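Grid tape vs. fiducials for scoring placement error in bimanual demos?

Posted in Manipulation / Methods

oduya_t
We are trying to reproduce the placement result in the Tikell report, where a two-arm policy trained on 2000 teleoperated demos is compared with one trained on a subset balanced by start cell. The report says start and end positions were "binned by cell" on a taped table. It says nothing about cell size, how a part lying across a line is assigned, or whether the tape was in view of the policy cameras. Our own table at Altthorpe has printed fiducials at the corners and no tape. Before I put tape on it I would like to know whether the grid is doing real work in this method or is only a convenience for the operator. If it does matter, how straight do the lines need to be?

Jirayu Yimyam
I ran the balanced-subset protocol on the Tresano cell, so I can answer most of this.

The grid is for stratifying resets. Without it operators put the part back in the same few spots, and the policy looks better than it is. The order of start cells comes from a shuffled list, and the operator reads the next cell before each reset.

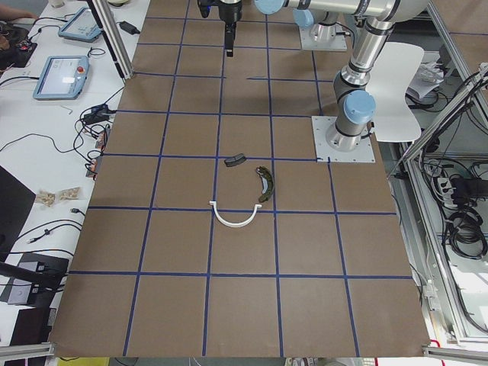 Cell assignment is by the centroid of the part's footprint. A part touching a line is assigned like any other. If the centroid itself is on a line, we take the cell nearer the operator and set a flag in the log. For curved parts the centroid can fall outside the material, so two people labeling by eye will disagree. Compute it from the mask.

Line straightness matters very little for binning and a great deal if you try to measure with it. Do not report millimeters from tape. We calibrate the table plane to the arm bases separately and use that transform for placement error; the cell label is only a category. Our lines are not straight, and I have not redone them.

On tape in view: it was in view for us, in training and in evaluation. We then evaluated 60 rollouts with plain paper laid over the grid. Success dropped, mostly on the U-shaped parts, and the failures were grasps that closed short. My reading is that the policy uses the lines as a depth cue. I would report both conditions.
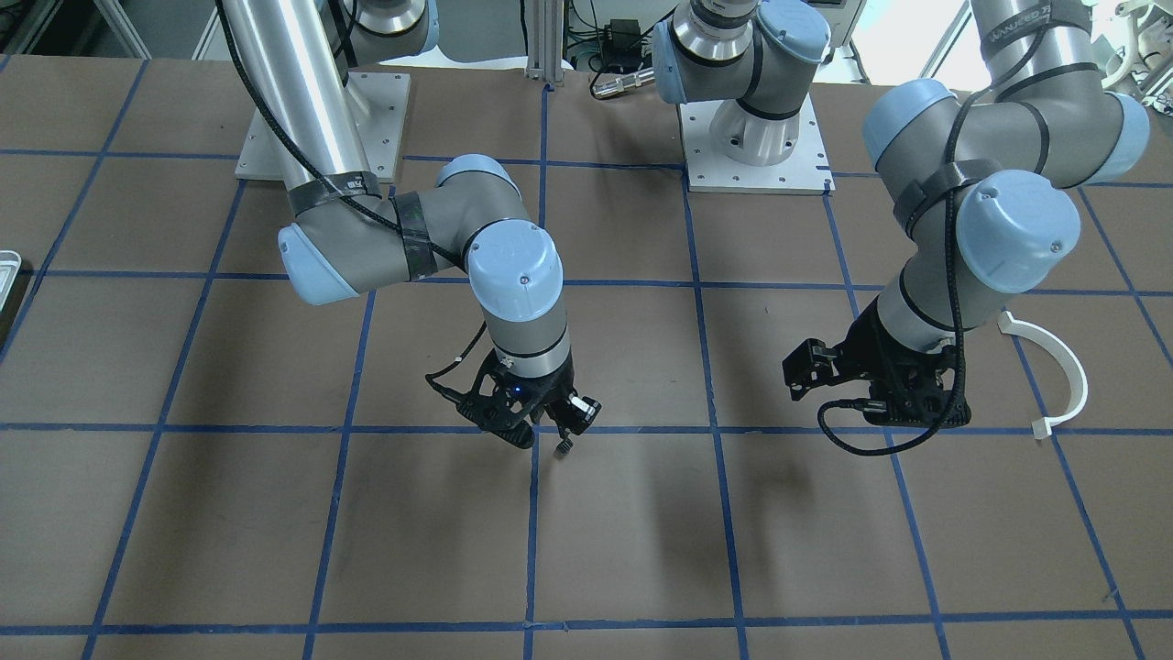

Both grippers over the taped grid, with a curved white part on the paper at right.

One more item the report leaves out. Cells near the arm bases should be kept as a separate stratum. The elbow configuration there is different, and pooling them with the center cells hides most of the variance.

kettle_rig
just use tape, it's fine. we did 3 sessions with fiducials only and the operators ignored the reset list

M. Strand
Agree with Jirayu on the centroid rule, with one reservation. If your masks come from an overhead view and the part stands on edge, the footprint is underestimated and the centroid shifts. We had 19 episodes change cell after relabeling from a second view. It did not alter the ranking of the two policies, but it did alter the per-cell table. Check this before publishing a heat map.

oduya_t
Thanks. I will tape it, keep the fiducials for the transform, and run the covered condition as well. Does anyone have the shuffled list in a form that excludes the base cells?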